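Countertop

From the Sevari Household Encyclopedia
Last reviewed 2021-08-01

Contents
1 Terms
2 History
3 Materials
4 Edges and joints
5 Height and depth
6 Care and damage
7 Repair and reuse
8 Regional habits
9 See also
10 Further reading

A countertop is a flat horizontal surface which is fixed on top of cabinets, a frame or a wall bracket, and on which a person works while standing. It is found mostly in kitchens and bathrooms, but also in shops, workrooms, laboratories and the staff rooms of offices. The countertop is different from a table in that it usually can not be moved, and in that it is made to fit one room only.

Terms

In American usage the word countertop is the common one, and it is often shortened to counter. The word counter is older. It meant first a table on which money was counted, and later the long surface in a shop over which goods were handed to the customer. In British usage the kitchen surface is called a worktop, while counter is kept for shops, banks and bars. The word benchtop is used in Australia and New Zealand.

In the trade, the short upright strip at the wall is called an upstand or a backsplash. Some writers keep the second word for a covering which goes higher on the wall, for example of tile. The difference is not observed everywhere, and a buyer does well to ask which one is meant in an offer.

History

Before the fitted kitchen, food was prepared on a table in the middle of the room, and dishes were washed in a separate stone or metal sink. Cupboards stood alone, and their tops had different heights. A continuous surface became possible only when cabinets were made in standard sizes, and this happened in many countries in the first half of the twentieth century. Planners of small city apartments wanted the cook to walk less, and one long surface between the sink and the stove was a part of this idea.

The change was slower in the country than in the city. Chutima Srisuk, in her study of farm kitchens around Brelbridge, describes houses where the new cabinets were put in and the old table was kept as well, so that for a whole generation bread was still made at the table and the counter was used mostly for things waiting to be put away. She notes also that the first counters there were made by the same carpenter who made the doors, and that they were often too high for the women who used them.

Plastic laminate made the continuous surface cheap. It came in many colors and patterns, it could be glued on an ordinary wooden board, and it was easy to wipe. Natural stone was for a long time used mainly in pastry kitchens and in rich houses. It became a normal choice for the family kitchen when machine cutting brought the price down, and after the year 2000 it was offered in many stores which had before sold only laminate.

Materials

Laminate. A thin hard sheet is glued on a board made of wood particles. The surface resists stains well, but a hot pot can raise it or leave a mark, and water which enters at a joint makes the board swell. A swollen board does not go back to its old shape.

Solid wood. Strips of maple, oak, beech or another hard wood are glued together. Wood is warm to the touch and can be sanded again many times. It needs oil, and near the sink it needs attention every day.

Natural stone. Granite is hard and takes heat well. Marble is softer, and acid from a lemon or from vinegar leaves dull spots on it. Soapstone does not react to acid, but it scratches easily. Most kinds of granite are sealed at the beginning and again when water no longer stays in drops on the surface.

Engineered stone. Crushed quartz is mixed with resin and pressed into slabs. It does not need sealing. The resin can be damaged by strong heat. Cutting the slabs without water makes a fine dust which is dangerous for the lungs of the workers.

Solid surface. This is a mixture of mineral powder and acrylic or polyester resin. The pieces can be joined so that the seam is hard to see, and the sink can be made of the same material. Light scratches are removed with fine sandpaper.

Stainless steel. It is usual in restaurant kitchens. It can be cleaned very thoroughly, it is noisy, and every scratch is visible until there are so many of them that they form an even pattern.

Tile and concrete are used less often. With tile the weak place is the grout. With concrete it is the sealer, which wears away before the concrete does.

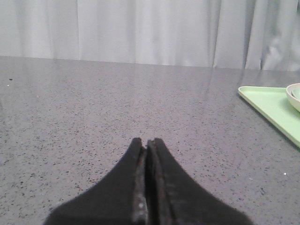

The pattern of the surface has also a practical side. A plain dark color shows crumbs, dried water and fingerprints. A plain white one shows coffee. Patterns with small spots in two or three tones hide most of this, and for this reason they have stayed in use in schools and rental apartments also in the years when fashion was against them. The disadvantage is known to everybody who cleans such a surface: it is difficult to see if it is clean, and the hand has to check what the eye can not. Polished surfaces reflect the lamps above them, and some people find this tiring in the evening. A matte finish does not reflect so much, but grease is sometimes harder to remove from it.

Edges and joints

The front edge is the part which is touched and hit most. A square edge looks simple and chips easily. A slightly rounded edge, called eased, is the usual choice for stone. A fully rounded edge is called a bullnose. Older laminate tops often have an edge which curves down at the front and up at the wall, and which is made together with the sheet, so that there is no open joint in the place where water runs.

When a countertop goes around a corner, the 2 parts meet in a joint. In laminate the joint is pulled together with bolts from below. In stone it is filled with colored resin. The joint should not be placed over a dishwasher, where steam comes up, and if possible not through the opening for the sink, although this last rule is broken often when the kitchen is small.

Height and depth

A height of 90 centimeters is common in many European kitchens, and it is close to the 36 inches used in the United States. It does not fit everybody. A usual advice is to measure from the floor to the bent elbow and to choose a surface a little lower than this. Kneading dough is easier on a lower surface – the weight of the body can then help the arms. For a person who works seated, the surface has to be lower again, with free space for the knees below it.

The depth is decided by the cabinets and by the machines which stand between them. A small overhang at the front keeps drops away from the doors. Islands can be deeper, but the middle of a very deep island is hard to reach and becomes a place for storage.

Care and damage

Warm water, a soft cloth and a little dish soap are enough for nearly all materials. Scouring powder takes away the shine of laminate and engineered stone. Vinegar should not be used on marble or limestone. Knives should be used on a board also where the surface is harder than the knife, because in this case it is the knife which suffers.

Most damage comes from water left standing, from heat, and from persons who stand or sit on the surface. The narrow strip in front of a sink or stove is the weakest part of a stone top, and when a slab breaks during transport it breaks usually there.

Repair and reuse

Small chips in stone are filled with resin by a specialist. Burned laminate can not be repaired well; a piece of steel or tile is sometimes set into the damaged place. Wooden tops are sanded and oiled.

Old tops are often used a second time in a garage or a laundry room. At Dranorthorpe, a used-materials store keeps a price list by length for pieces which were cut out for sinks, and Piyumi Rathnayake writes that these are bought mainly as pastry boards and as bases for plant pots.

Regional habits

In some countries the tenant brings the kitchen, with the countertop, and takes it away again when moving out. In others it belongs to the apartment. In large parts of South and Southeast Asia a house may have a tiled counter with a gas burner standing on top of it, and the heavy cooking is done at a second counter outside or behind the house – this keeps smoke and oil out of the rooms.

See also

Backsplash
Butcher block
Kitchen cabinet
Sink
Terrazzo

Further reading

Srisuk, Chutima. The Table and the Counter: Farm Kitchens around Brelbridge. Sitthichai.
Rathnayake, Piyumi. "What Is Left of a Kitchen." Dranorthorpe Notes, no. 27, November issue.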